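Pressemitteilung

Drei Becher, ein Tisch, keine Anleitung: Vescombe bringt das Hütchenspiel zurück ins Wohnzimmer

Vescombe, 15. August 2020

Der Spieleverlag Rosex nimmt zum Herbst ein Produkt ins Programm, das im eigenen Haus zunächst für einen Scherz gehalten wurde: einen Satz Pappbecher. Sie sind gelb gemustert, haben einen weißen Rand und werden grundsätzlich falsch herum benutzt. Getrunken wird daraus also nicht, jedenfalls nicht während der Partie.

Das Set trägt den Namen Phetsri und enthält drei Becher sowie eine Filzkugel. Gespielt wird, was auf Jahrmärkten seit Generationen den Besitzerwechsel von Kleingeld beschleunigt, hier allerdings ohne Einsatz und mit Aussicht auf faire Verlierer. Eine Kugel verschwindet unter einem Becher, die Becher wandern, und am Ende zeigt das jüngste Kind am Tisch mit großer Sicherheit auf den richtigen und der Vater mit noch größerer auf den falschen.

Die Entwicklung fand auf einem großen Tisch statt, der mit Karton abgedeckt wurde. Filz war zu bremsfreudig, Glas zu laut, und die gute Tischdecke einer Mitarbeiterin wurde nach kurzer Bedenkzeit wieder mit nach Hause genommen. Auf Karton gleitet der Becherrand so, wie es sich der Verlag vorgestellt hatte, und das Geräusch dabei lässt sich im Nebenzimmer aushalten. 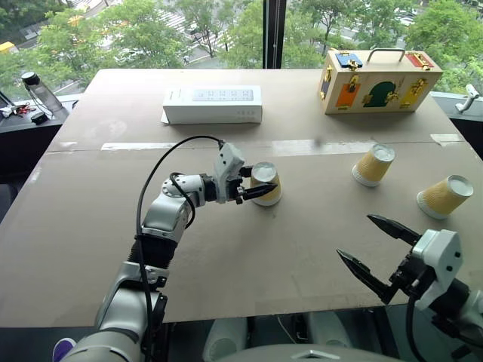

Warum Pappe und kein Kunststoff?
Weil Pappbecher leicht sind, sich stapeln lassen und beim Herunterfallen niemanden wecken. Wer sich versehentlich daraufsetzt, hat außerdem nur einen Becher verloren und keinen Nachmittag in der Notaufnahme vor sich. Ersatzbecher sind ab Werk einzeln erhältlich.

Das Muster hat den Verlag länger beschäftigt, als er öffentlich zugeben möchte. Frühe Entwürfe waren einfarbig und wurden von Testfamilien als »Krankenhaus« eingeordnet. Ein gestreifter Entwurf verriet sich durch den Verlauf der Streifen und machte aus einem Geschicklichkeitsspiel eine Leseübung. Das jetzige Gelb sieht von allen Seiten hinreichend gleich aus und verträgt sich mit den meisten Küchen. Ob es sich mit dem Sofa verträgt, muss jeder Haushalt für sich klären.

Erprobt wurde Phetsri im Juni in Familien und Kindergruppen in Vescombe und Sarov. Die häufigste Rückmeldung lautete »noch mal«, die zweithäufigste betraf den Verbleib der Kugel. Rosex legt der Serienfassung deshalb eine zweite bei. Kritik gab es an der ursprünglich beigelegten Spielanleitung, die mehrere Seiten umfasste und von keinem Kind und einem einzigen Großvater gelesen wurde. Sie entfällt ersatzlos.
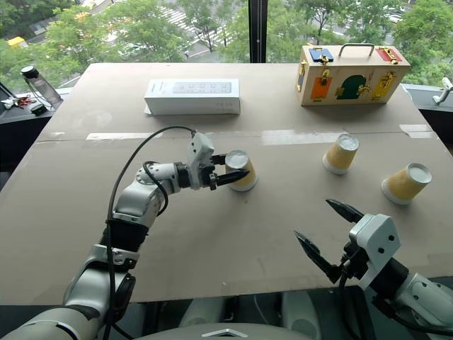
Text: Pressestelle Rosex, Vescombe

Die Erstauflage umfasst 2.000 Sets. Im Verlag hält man das für mutig, in der Lagerhaltung für ein Platzproblem, obwohl gestapelte Becher bekanntlich genügsam sind. Ausgeliefert wird zunächst an Spielwarenläden und Büchereien der Region, der Versand an Privathaushalte folgt, sobald die passenden Kartons eingetroffen sind.

Kindergärten und Horte können vorab ein Ansichtsexemplar anfordern. Eine Rücksendung ist nicht nötig und nach den bisherigen Erfahrungen mit dem Zustand der Becher auch nicht erwünscht.

Phetsri eignet sich für Kinder ab vier Jahren. Nach oben ist das Alter offen, die Geduld der Mitspielenden erfahrungsgemäß nicht. Die Kugeln gehören wegen ihrer Größe nicht in die Hände von Kleinkindern und auch nicht in die Reichweite von Hunden.

Rezensionsexemplare und druckfähiges Bildmaterial sind über die Pressestelle erhältlich. Abdruck honorarfrei, Belegexemplar erbeten.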